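**Olcombe flour and pulses scheme: winter stock and spring orders**

January 2016

The Olcombe buying scheme closed its December count with 948 sacks of flour in the Drarine store, against 1,000 at the same point last winter. Dried peas and lentils are lower — 357 sacks between them — and the next delivery of lentils has been put back by two weeks. Member households will get their normal flour allowance in the coming round. Lentils will be issued at half the usual amount until the delivery is in.

The late delivery comes from Begović, the mill and wholesaler that has supplied the scheme for the past three years. Its cleaning line was stopped for repairs before the new year and it is now working through a backlog. The price agreed in the autumn still stands. 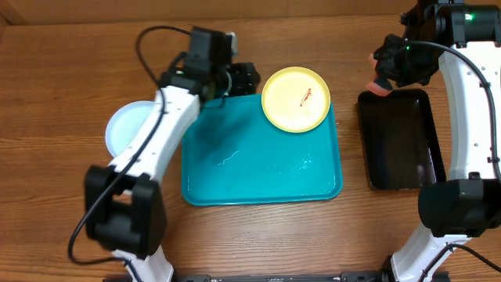
Will the price of flour go up for members this spring?

The price per sack stays as it is until the end of April, when the present contract runs out. New quotes are being asked for now, and members will be told the result before they have to place a summer order.

Nataša Berisha, who looks after the stock book, asks that households check the size of their order before the spring list closes. In the last round 69 orders were changed after the lorry had been loaded, and several sacks went back to the store and had to be booked in again. Changes can be made through Zornodeck up to noon on the day before collection, or on the paper form at the store.

Collection hours are unchanged. Please bring back empty sacks if they are clean and untorn — the deposit will be taken off your next bill.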